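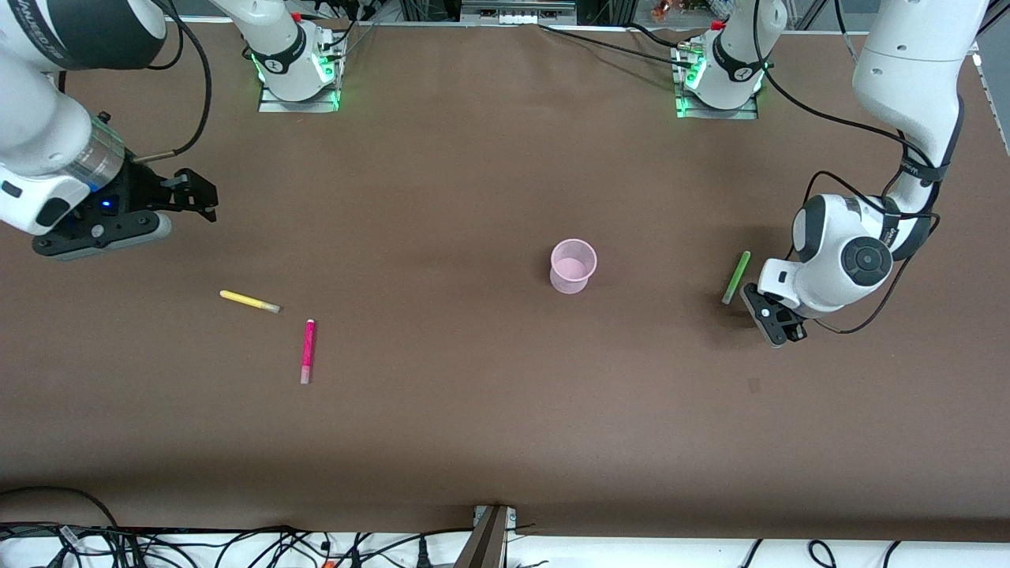 I finally went to a Minstead game! After years of hearing my neighbor Houshang Shahbazi go on about his little club every time I took the trash out, I ran out of excuses, and on Tuesday he drove me up there for the evening match against Jirnenberg, with a look around the ground first.

You need to leave earlier than you think. The last stretch is a two-lane road behind the feed store and everybody going to the game is on it at the same time. We parked on the grass at twenty past five (five bucks, cash, and the kid in the orange vest did not have change for a twenty) and walked in past the practice field, where a bunch of girls in shin guards were taking penalties against somebody's dad. He saved one. He was very pleased with himself.

The ground is called Wondeck Park and it holds a little over 3,000 people, or 3158 if you believe the number painted above the main gate. Houshang believes it. There's one proper stand with a roof, a long bank of open bleachers across from it, and behind the far goal just a rail and a slope where people bring blankets. I've been to the big stadiums, I've paid the big stadium prices, and I don't think I've ever been close enough to hear a left back tell a winger what he thought of him. You hear all of it at Wondeck. Bring earplugs for the kids, or don't, I guess they know the words already.

The look around came first. They let you do it before evening games if you sign up at the club shop, and there were nine or ten of us. Our guide was Sibusiso Naidoo, who played center half for the club for years and now coaches the under-16s. He walks fast for a man with his knees. We went through the locker rooms (home side has a new floor, visitors' side has a radiator that clanks and is apparently going to stay that way), the physio room, the laundry, and then down the tunnel, which is so short that the first two people were on the grass before the last of us got in.

I asked him about the famous slope. If you've never heard of it, the field drops toward the south corner, and older fans will swear it's worth a goal a half. Sibusiso said it was leveled off years ago and what's left is in people's heads. Then he put a ball down near the halfway line and we all watched it sit there for a second and roll off toward the corner flag. He picked it up and kept walking.

My favorite part was the trophy case. There's one cup in it and a lot of pennants, plus a black and white team photo where the goalkeeper is holding a duck. I asked three different people about the duck and got three different answers, so you'll have to go and ask for yourself.

Food: get the lamb roll from the Zarei stand by the bleachers. Get it before kickoff! I waited until halftime like a fool and the line went all the way back to the restrooms, and I missed the first few minutes of the second half standing there listening to the crowd and trying to guess what was happening. The coffee from the other window is hot and that's the kindest thing I can say for it.

Now the game. Minstead started like a team that had been told off in the locker room. They pressed high, they won everything in the air, and their number 9 hit the post with a header that had half the stand out of their seats. Then Jirnenberg went up the other end with their first decent move and scored. A low cross, a bit of a scramble, a toe on it. One of those. The whole place groaned, and an older lady behind me said "every week" and went back to her knitting.

It was level by the break, and it was a lovely goal too, a free kick from the right side curled in over everyone and dropping just inside the far post. I don't think he meant it as a shot. Houshang says he did and we've agreed not to discuss it anymore.

The second half (the part I saw) was mostly Jirnenberg. They had better legs and a lot more on the bench, and you could see Minstead dropping five yards deeper every time they cleared it. The winner came late, from a corner they never got out properly, a shot through a crowd of shins that the keeper couldn't have seen until it was past him. 2-1. There was a big shout for handball right at the end and from where we were sitting I honestly couldn't tell you, though the man next to me told the referee plenty.

What I liked was that hardly anyone left. The players came over to the rail afterward and stood around talking, still in their socks, and the kids from the practice field got their shirts signed. The announcer read out the crowd as just over 1000 and got a cheer for it.

Practical stuff, if you're thinking of going. Tickets are cheaper at the gate than I expected and you can sit anywhere in the bleachers. The roofed stand costs a bit more and is worth it if there's any rain around. Bring cash, bring a jacket even in warm weather (the wind comes straight across that open end once the sun goes down), and sign up for the tour at the shop as soon as you get there because the spots go fast. The raffle is 50 cents a ticket. Houshang bought a whole strip and won a car wash.

I've got the next home game written on the kitchen calendar, and this time I'm getting in that lamb roll line at quarter past.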